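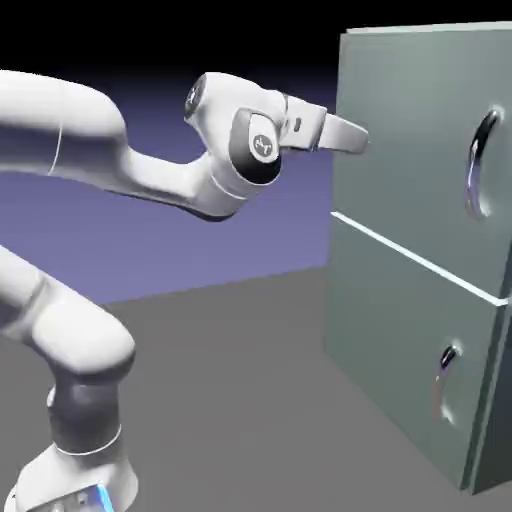
Figura 9. Brazo simulado con la pinza cerrada ante el cajón superior.

Manuales > Simulación > Pinzas y efectores

4.2 Ensayo comparativo de pinzas sobre el mueble de dos cajones

Este ensayo compara la pinza de serie con la Cultell de dedos largos en el entorno de simulación Gadier. El brazo, el controlador y el mueble son los mismos en ambas series; solo cambia el efector.

1. Abra el proyecto Hawthorne y cargue el mueble de dos cajones.
2. Seleccione la pinza de serie en el menú Efector.
3. Lleve el brazo a la posición de aproximación: mano horizontal, dedos cerrados y puntas separadas del mueble, a la altura del tirador superior.
4. Compruebe que los dos cajones están cerrados y guarde la posición como pose inicial.
5. Fije el límite en 500 pasos por intento y ejecute 16 intentos.
6. Cambie a la pinza Cultell, vuelva a medir el desplazamiento de la punta y repita los pasos 3 a 5.

NOTA: Los tiradores son curvos y están rebajados en el frente. Con un hueco de este tipo, la anchura de la punta influye más en el resultado que la fuerza de cierre.

NOTA: El registro guarda la apertura final del cajón y el número de pasos. Los intentos interrumpidos cuentan como fallidos.

PRECAUCIÓN: No reutilice la pose inicial de una pinza con la otra. Si los dedos penetran en la geometría del mueble al arrancar, el motor de contactos genera fuerzas no válidas y debe descartarse la serie completa.

Para exportar los resultados al formato Skusport, consulte el apartado 4.3.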